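Notes on building a task board, January 2022

The board has been living on my table for most of this month, so I figured I should write down how it went together before I forget.

I started with a sketch on the back of a Sarkar catalog and a list of everything in the house that people push, flip, slide or turn. The list ran to two pages. I crossed off anything that needed water or a spring I couldn't buy, and what was left got sorted into modules. The idea was that each module would be its own small box with its own job, and that they would join up side by side. If I got tired of one I could pull it out and make another.

The buttons were easy. I went with arcade buttons in a diamond — blue, red, teal-green and yellow — because they are cheap and they take a beating. Flondwood had them in stock and they came in 8 days. There is a small white push button near them too, which I added late, mostly because I had one in the drawer.
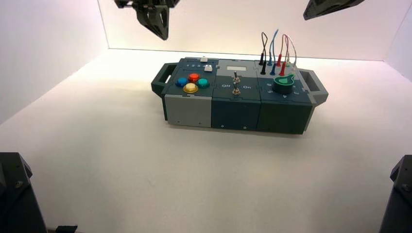 The plastic is two colors because I ran out of one. I had planned on the dark teal for everything, and then Zoltport was out of it until spring, so the rest got done in light gray. I like it better this way. You can tell where one piece stops and the next one starts, and that helps when I'm trying to remember which screws go where.

Handles were the part I redid the most. The first pair were solid and felt like carrying a brick. I opened them up so a hand goes through, and thickened the rim after one snapped at the corner.

The sliders took longer than the buttons and the switches put together. There are two of them, one over the number scale and one under it. I put a triangle on each knob so that they point at the numbers from both sides. The first slots were too tight and the knobs stuck at 3 every time. I filed them, then gave up filing and printed new ones a hair wider.

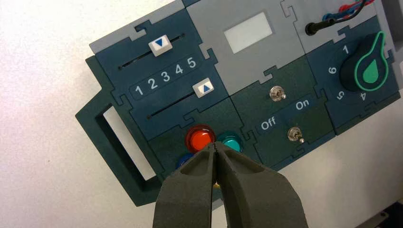 The puzzle-shaped joints came from a floor mat. I wanted seams that would line up without my having to measure, and tabs and notches do that. They need a light sanding first or they bind. I used 2000 grit at the end, which was overkill.

The toggle switches are plain metal ones from Zevgate. I ordered 10 and have used two, so there will probably be more switches on the next version. "Off" and "On" are printed next to the front one. I still haven't settled on labels for the rear one.

Next is the wiring, which I have been putting off. The back needs to come open again and I want to swap some of the longer wires for shorter ones while I'm in there.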